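Shopping for an arm on a packing-shed budget

I went into this thinking the arm was the expensive part. I had a spreadsheet and everything! One line for the arm, one line for "bits," and a total at the bottom that I was pretty proud of. Then Shanti Joshi, who does the books at Purkon, read it over coffee and asked what was under "bits." Well. Grippers, mounting plates, cables, spare fingers, the table it all bolts to, and somebody's time to set it up. By lunch my bits had eaten my total.

So I started over, and this time I began with the fruit. We pack mixed boxes, which means a plum one minute and a melon the next, and a gripper that's happy with one may be hopeless with the other. My advice, if you're pricing this stuff for a small shop, is to write down the awkward items first and make every supplier talk about those.

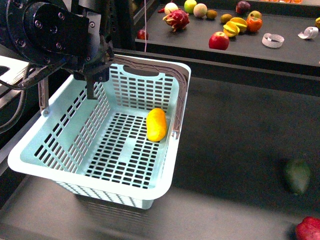 The first quote, from Ditier, had the gripper at $1,000 and a set of soft fingers at $800 on top. I nearly fell off my chair, but then I asked how long a set lasts and got a very long pause. Ask that one early! Fingers wear, and if you're running 52 weeks a year like we are (December is brutal), you want replacements in the yearly budget and not in the "oops" column. Prelier offered printed ones and said we could make our own spares, which I liked a lot — until I remembered we'd need a printer, and a person who enjoys printers.

I also went back and forth on one arm or two. Two sounds greedy, I know. But handing things over or working from both sides of a basket can save you a fancier table layout, and floor space costs money too. I put both versions in the plan, side by side, with the same baskets and the same list of produce.
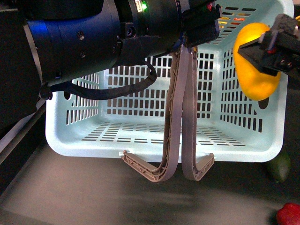 Naveen Bisht thinks I'm still being too cheerful about it. Price the second arm now, he told me, but don't buy it until the first one has been through a full season, and keep the training money separate so it can't get swallowed by hardware. He also wants the service contract read by someone who isn't excited.

That rules me out, so Shanti has it on her desk.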